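第三章 桌上的东西，先分再收

我先交代一下，这一章是全书里我改得最多的一章。前两章讲的是柜子、抽屉和层板，那些东西好歹待在原地不动，量好尺寸就能下手。桌子可不一样！早上刚擦干净，到了下午四点，上面又冒出瓶子、盖子、杯子，还有几样连我都叫不出名字的小玩意儿。我在Fokholm那间公用活动室上了好几年的收纳课，每一期开课，第一堂练习都从桌面开始，教材改来改去，这个顺序一直没动过。

学完这一章，你应该能做到下面几件事：看到一桌杂物，先按形状和用途分开；给每一类找到合适的容器；知道哪些东西要竖着放，哪些可以叠，哪些最好单独待着。练习量不大，全章一共8个小练习，做得快的同学一个下午就能过完（慢一点也没关系，我自己第一次试做的时候就拖到了晚饭后）。

3.1 为什么从桌面开始

桌面有个好处：东西全摊在眼前。柜子里的东西你得一件件往外掏，掏着掏着就累了，很多人半路就把东西塞回去。桌子省了这一步，坐下来就能分。

还有一个原因是我自己的偏好，桌子小，收完马上看得见成果，心情会好很多。我有一年把顺序倒过来，第一课就讲储藏室，结果一整个班的作业本里写满了“好累”。从那以后我就老老实实回到桌面了。

上课用的练习套装叫Tromgate，名字听着挺气派，打开箱子就是一堆日常物件，一共36件，瓶瓶罐罐、圆片、圆环、杯碗都有。没有这套东西的读者完全不用去找，把自家厨房台面上的东西端过来就行，效果一样。我只有一个要求：件数不要太少，形状要杂。六七样东西怎么摆都整齐，练不出什么来。

3.2 先看形状，再想用途

初学的人拿到一件东西，第一个念头往往是“这是干什么用的”。这么想当然没错，可是一桌子东西都这么想下来，半个钟头就过去了。我建议先看形状，一眼就能看出来的那种：高的、矮的、扁的、圆的、有口的、没口的。形状差不多的先凑到一起，用途留到第二轮再说。

瓶子通常是我最先拿走的。瓶身高，底小，胳膊一扫就倒，尤其是透明塑料瓶，放在浅色桌面上还不太显眼。拿的时候扶住瓶身，直上直下地提起来，盖子顺手检查一下有没有拧好，然后竖着放进有围边的格子里。

瓶子挪开以后，剩下的就好办了。带口的容器，比如桶、杯、碗，先放到一边，它们自己就能装东西，待会儿还要派上用场。扁平的圆片可以贴着桌边码起来。圆环嘛，我一般挂着或者套着收，实在不行就丢进那只大口的桶里。
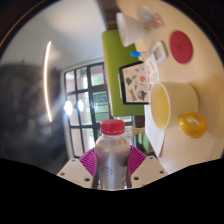
图3-1 红盖的透明瓶子竖着拿，木色桌面上还有奶油色的圆桶、金黄色的圆环和一块红色圆片。

3.3 容器也是东西

这一节的标题学生经常笑我，可我还是想留着。大家收桌子的时候，总把桶和杯子当成“工具”，忘了它们自己也占地方。一只空桶立在桌上，里面什么都没有，占的面积却比三四个小物件加起来还大。

所以我的做法是，容器进场之前先过三关。第一关，它在这张桌子上有没有固定的位置？第二关，口够不够大，手能不能伸进去？第三关，颜色浅一点好还是深一点好？（我偏爱浅色内壁，找小东西的时候省眼睛。Bakalis那一排深蓝色的收纳筒我买过，好看是好看，掉进去一枚回形针，我倒扣过来才找着。）

三关都过了，就让它留下，马上装东西。过不了的，拿去别的房间，或者先叠起来放到地上，别让它空着占桌子。

3.4 动手之前的准备

请准备一张能坐下来操作的桌子，一块干抹布，几张便签，再加一支笔。便签用来标类别，写两三个字就够了，“瓶”“扁”“有口”这样就行，不用写得很漂亮。

每个练习我给的时间是6分钟，到点就停，哪怕手里还拿着东西也先放下。Drandport那边的一期班上，有位同学嫌时间太短，自己悄悄延长到一刻钟，结果分得过细，光是“圆的”就分出了五堆！分类这件事，粗一点反而好用，后面的章节还会回过头来再细分。

准备好了就翻到下一页，练习一从瓶子开始。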